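Home Search Tips Rooms Contact
Search this site Go

Getting crumbs out of a beige carpet

Pick up the big bits first, by hand. Then hoover — slowly, two passes, one each way. Move light furniture, dont just go round it. Dry stain? Scrape with a spoon, dab with cold water, never rub. Leave 24 hours before you walk on it. Check teh edges by the wall last.

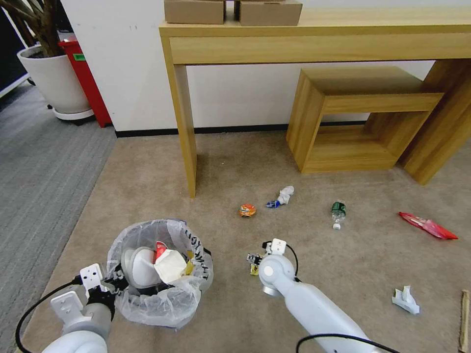
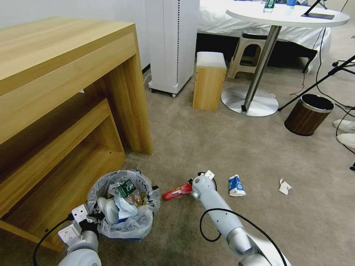

Same room, both pictures. Carpet and wooden furniture.

Contact Abbas Ghasemi | © Brusix | Back to top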